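Condura wants people to teach its robots by hand

Robot start-up Condura says it has found a cheaper way to teach machines household chores, and it doesn't involve a robot, at least at first. Staff pick up hand-held grippers fitted with cameras and do the job themselves. The recordings are then used to train software that is supposed to repeat the task with a real arm.

The company put out its first figures on 5 July 2018. It says it has gathered 3,426 demonstrations so far and wants 4,000 before it starts testing outside its own rooms in August. What it hasn't said is how many of those demonstrations are any good.

That matters, as a person holding a gripper can twist, lean and step sideways in ways a fixed arm can't. A motion that feels natural to a human wrist may be out of reach for the machine that has to copy it. Condura says its software filters out such cases but gives no number for how many get thrown away.

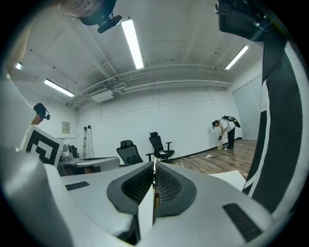 Archana Khurana, who runs the training program, argues that speed makes up for the waste. "With remote control, you spend half the session fighting the lag," she said. "Hand somebody a gripper and they're working in minutes." She would not say how often a trained arm finishes a task on its own.

Rival Mirilano still has operators steer its arms from a desk, one joystick session at a time. It is slow work, but every motion it records is one the arm has already made. Condura tried the same approach and dropped it after two months.

The firm plans to run two trials, one with furniture maker Stivell and one with the Namboodiri hotel group. Neither partner has set a date for putting a robot to work, and neither is paying for the trial – Condura is covering the costs itself.

A short video released with the figures shows an arm folding a towel. It has three cuts in it. Condura said the full recording would be made available later, but didn't say when.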